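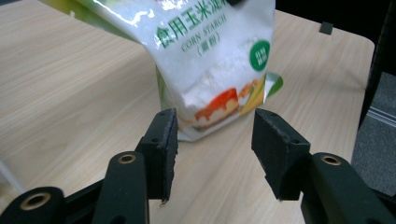 小商户财产险旧保单清理项目（Motasby）中期进展报告

报送：Dellance 小额保险资助计划
承担单位：Brerkine 相互保险社
报告期：立项至五月末

一、概况

按照资助协议，我们应当在报告第一段说明项目是否按计划进行。答复是：大体按计划，前提是您手里那份计划是四月之前的版本。之后的版本改过，改动经过贵方同意，往来邮件附在材料包的最后一个文件夹里，那个文件夹名叫“最终”，旁边还有一个叫“最终（用这个）”，请用后者。

Motasby 要做的事情写在立项书里，占了很长一段，压缩下来是这样：Brerkine 这些年卖给沿街小商户的财产险，条款前后换过多次，换的时候旧的没有收走，新的没有盖住旧的，批单又各写各的。于是同一条街上，面馆和修鞋铺交着差不多的保费，水管爆了以后得到的答复却可以完全不同。项目要把还在生效的旧保单找出来，弄清每一份到底保了什么，把说不通的地方改成说得通的话，再把过去因为说不通而拒掉的赔案重新看一遍。

报告期内，保单查找已经完成，条款比对做完大半，赔案复查刚刚开始，系统对接则处于一种供应商称为“稳步推进”的状态。

二、档案查找

最后找到的在保旧保单是657份。立项时我们报给贵方的估计数比这个小得多，当时的依据是业务系统里的一个筛选结果。后来发现，那个筛选条件会把所有“续保时未重新录入险种代码”的保单漏掉，而续保时未重新录入险种代码，恰恰是旧保单之所以成为旧保单的主要方式。

多出来的部分主要来自纸质档案。纸档存放在两处，一处在总部地下，一处在已经撤销的城东营业部原址。城东那批装箱时按照当年经办人的习惯排序，经办人换过几任，习惯也换过几任，有按街道排的，有按到期月份排的，还有一段时间按投保人姓氏的笔画排，笔画数偶有争议。我们把每一箱的排序办法写在箱盖内侧，算是给下一次清理的人留一点善意。

查找过程中顺带解决了几个老问题。有一批保单在系统中显示“已退保”，纸档里却每年都有缴费凭证，商户按时交钱，我们按时收钱，双方都认为保险有效，只有系统不这么看。这批保单已全部恢复，恢复日期追溯到误标之日。追溯期内若有出险未报的，商户可以补报，我们按有效保单处理。法务对“按有效保单处理”几个字请我们解释了两次，第二次之后同意了。

也有反过来的情况：系统显示有效，商户早已关门，账户里还留着自动扣款。扣多的保费已经开始退还，联系不上的先挂在应付款里。财务同事希望我们在报告里注明，这些钱没有进入项目经费，特此注明。

三、条款比对

比对的办法比较笨。我们把所有版本的条款拆成一句一句，按意思归堆，同一个意思的不同说法放在一起，看哪些说法会导向不同的赔付结果。拆之前以为工作量在于差异太多，拆开后才知道麻烦在于差异太小。早期版本写“暴雨”，中期版本写“暴雨及由此引起的积水”，后期版本又回到“暴雨”，同时在释义里加了一句降雨标准。三种写法在销售话术里都叫“下大雨也赔”。

争议最多的是存货。小商户的存货流动快，今天进明天出，早期条款要求投保时列明品类及存放位置，等于要求杂货店老板在一年前预告自己下周会进什么货。中期条款改为按账面金额，可许多商户没有账面，或者账面是一本挂在收银台边的练习簿。后期条款允许以进货单据佐证，这一步是合理的，只是批单里又补了一句“单据应当完整、连续、清晰”，理赔人员拿这句话拒了不少案子。单据被水泡过，正是报案的原因，它当然不清晰。

我们拟定的统一解释是：存货价值可以用任何能够相互印证的材料证明，包括供货商对账、电子支付记录和现场清点。这条解释已经发给一线试用，试用意见正在收。目前收到的意见里，有几条认为“任何”两个字太宽，另有几条认为“相互印证”四个字太严，我们倾向于认为这说明位置放得还可以。

免责部分的整理慢一些。旧条款的免责写法有一种层层追加的趣味，某年出过一次纠纷，次年就多一行，读下来像一份本社败诉史。其中有些情形如今已不会发生，例如专门针对某种早已停产的取暖炉的那一行，有些则互相打架，前一款除外的，后一款又作为除外的除外放了回来。我们把打架的地方全部按有利于投保人的读法处理。这本来也是合同解释的通常做法，写出来仍然让会议室安静了一阵。

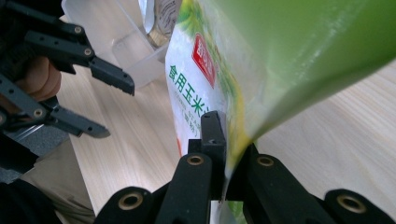

改写后的条款已经进入排版试读，试读的重点是商户能不能在没有业务员陪同的情况下找到自己要的那一句。旧保单的毛病在版式上同样看得出来：险种名称印得端端正正，真正决定赔不赔的内容缩在它下面，字越排越小。排版同事认为这属于行业惯例。惯例不限于保险业，食品袋也这么印，“食用玉米”几个绿色大字竖着排下来，谁都认得，大字下面那几行小的，包装一弯就看不全了。区别在于淀粉买回去很少需要查阅第几款第几项，保单则专门留到出事那天才有人看，而那天往往停电。新版因此把赔付条件和险种名称放在同一页，用同一个字号，免责事项紧跟在对应的保障后面，不再集中到末尾。页数比旧版多了一些，印刷费的增加列在经费说明里。

试读请的是真正在做生意的人，开店时间读不了，只能等打烊。第一轮反馈里最集中的意见，是“保险标的”这个词请不要再用。我们换成了“您投保的东西”。法务起初认为不够庄重，后来在自己家的保单上试读了一遍，撤回了意见。另一条意见是希望封面写明报案电话，我们查了一下，旧版封面确实没有，封面上有的是本社成立纪念的徽记。

四、赔案复查

复查对象是因条款含义不清而被拒付或减付的旧案。筛选标准有两条，一是拒付理由引用了已经列入争议清单的条款，二是投保人当时提出过异议。第二条原先没有，加上之后案件数量明显下降，我们觉得不妥，正考虑再拿掉，因为有没有提出异议，很大程度上取决于当年有没有人告诉他可以提。

已经看过的案子里，需要改判的占比为20%。这个比例在内部引起两种反应，一种认为高得难堪，一种认为没有想象的高。两种反应我们都记录在案。需要向贵方提醒的是，先看的这批案子材料比较齐全，越往后材料越薄，比例会往哪个方向走，现在说了也不作数。

改判的类型以存货损失为主，其次是营业中断。营业中断的问题在于起算日，旧条款从“接到书面通知之日”起算，而商户出事那天多半打的是电话，电话记录由我们保管，书面通知由我们要求，中间隔的天数由商户承担。改判一律从首次联系之日起算，有电话记录的以记录为准，记录丢失的，以商户的说法为准，毕竟丢的是我们的记录。

补付款项走正常理赔科目，不使用资助经费，这一点在协议中有约定，执行中没有偏离。通知信的措辞改过几稿。初稿开头是“经审慎复核，本社决定酌情”，读上去像恩典。现在的开头是“您的赔案当年处理有误，现予更正”，后面写金额和到账方式。寄出以后，有收信人打电话来核实是不是诈骗。我们因此又在信里加上了门店地址，方便对方亲自来看一眼这家保险社是否存在。

五、系统对接

新旧保单的数据统一由 Ivanyshyn 平台承接。平台本身没有太大问题，它的问题是对日期的看法过于坚定。旧保单中有一些起保时间写的是“开业之日”，平台不接受这种说法，要求填写年月日。我们提出能否留空，平台也不接受留空。供应商建议统一填一个默认日期，我们婉拒了，因为上一家系统就是这么做的，结果有一大批商户在同一天开业，街上想必十分热闹。

现在的处理方式是增设一个备注字段，日期取营业执照上的登记日，备注中保留原文。凡涉及等待期或折旧计算的，以对投保人较为有利的一个为准，由理赔人员手工选择。手工选择违背了上系统的初衷，但上系统的初衷里也没有写过允许把人算错。

接口测试因供应商方面的版本升级停过一阵，目前恢复。升级说明很长，其中与我们相关的内容是“优化了若干体验”，体验有哪些，还在逐项辨认。若下一阶段测试再有延误，我们会以书面形式告知贵方，同时打电话，以免出现前文所述的起算日争议。

六、人员与经费

项目设专职岗位2个，均已到岗，其中条款编辑一职空缺的时间比预期长。招聘启事要求应聘者“熟悉保险条款并具备良好的中文写作能力”，两项条件分别满足的人很多。最后录用的同事此前编辑家用电器说明书，对“请勿自行拆卸”一类句子有丰富的经验，上手很快。

经费支出与预算相比，档案搬运超支，差旅节余，二者大致相抵。超支出在城东那批纸箱上，原址的电梯停用，搬运公司按楼层加价，这一项询价时没有问到，是我们的疏漏。印刷一项因新版条款页数增加，下半年会超出，拟从咨询费中调剂。咨询费本来预备聘请外部专家论证“小商户能否理解专业条款”，试读做完以后，这个问题已经没有论证的必要。

调剂申请表随本报告一并提交。申请表要求在“调剂原因”一栏填写不超过一行，我们填的是“见报告第六节”。

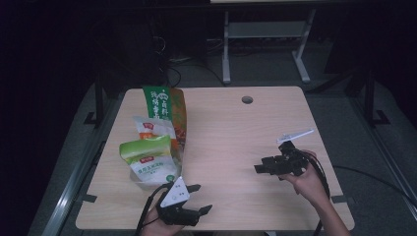

Motasby 项目组 撰稿 ｜ Brerkine 相互保险社 ｜ 2026-07-06

七、风险与请求事项

目前最大的风险来自续保季。旧保单中相当一部分将在秋季到期，如果届时新条款尚未获准使用，这些保单会按旧文本再续一年，我们就要在改完的基础上再改一遍同样的东西。备案材料已经递交，补正意见收到过一轮，主要涉及费率表的格式和页码的位置，对条款内容没有提出异议。页码已经移到指定位置。

为防备案来不及，我们准备了一个过渡办法：续保时仍用旧文本，同时附一份统一解释函，写明凡旧文本与解释函不一致的，以解释函为准。这个办法合法，只是不太好看，等于一边把旧合同递给人家，一边嘱咐不要太当真。业务部门担心商户看不明白为什么要收两份文件，我们也有同样的担心，正在写第三份文件加以说明。写到一半停了下来，改为由业务员当面讲。

第二项风险在一线。理赔人员的考核里至今保留着“案均赔付金额控制”这一指标，项目组请他们把该赔的赔足，考核表请他们把赔付压低，两份文件由同一幢楼里发出。我们已经提出在复查期间暂停使用该指标，人力部门答复会在年度考核办法修订时一并考虑。贵方若在回函中对此表示关注，措辞可以自行掌握，越具体越好。

商户的预期也需要留心。改判信寄出后，消息传得比信快，有人拿着其他公司的保单来问能不能一起改。我们解释了范围，对方表示理解，又问能不能帮忙看看那份保单写的是什么意思。前台同事看了，发现对方的免责条款与我们某一年的版本一字不差，至于谁抄谁，不在本项目的研究范围之内。

请贵方审议的事项如下。

（一）同意将复查范围扩大到当年未提出异议的拒付案件。扩大之后复查时间会延长，人手可以从条款比对那边转过来，不另外申请经费。

（二）同意上文所述的印刷费调剂。

（三）对资助协议中“受益商户”的定义予以明确。协议写的是“持有有效保单的小型商户”，按照这个定义，被系统误标为退保的那批商户在恢复之前不算受益人，恢复之后才算，而恢复正是他们受益的内容。我们在统计表里暂时把他们单列一行，行名叫“待定”，希望下一期报告能给这一行换个名字。

八、下一阶段安排

条款比对的剩余部分集中在附加险，尤其是玻璃破碎险和招牌险。招牌险的旧文本只有半页，其中一半篇幅用来定义什么叫招牌，灯箱算，横幅不算，卷帘门上喷的字要看喷的是店名还是电话号码。这部分计划先到门店看实物，再定解释，顺序与当年写条款时相反。

赔案复查按出险时间由近及远进行，近的案子商户还在，钱能送到人手里。远的案子会先核对商户是否仍可联系，联系不上的保留结论，款项挂账，每年核对一次地址。

系统方面，接口测试通过后先导入一小批保单，由项目组和理赔人员各算一遍赔付，结果一致再导其余。结果若不一致，先查条款，再查系统，最后查计算器。

培训材料已有初稿，以旧案为例，隐去商户信息和经办人信息。有几位同事在看稿时认出了自己办的案子，建议把隐去的范围再扩大一些，比如把街道、行业和金额也一并去掉。全部照办的话，剩下的内容是“某年某地下过雨”。街道和行业我们保留到大类，金额照实写。

附件清单：保单查找结果表；争议条款对照表；复查案件进度表；试读反馈摘录；经费调剂申请表；新版条款样张。样张仅供审阅，尚未生效，封面已印报案电话，接听时段为门店营业时间，夜间转值班手机。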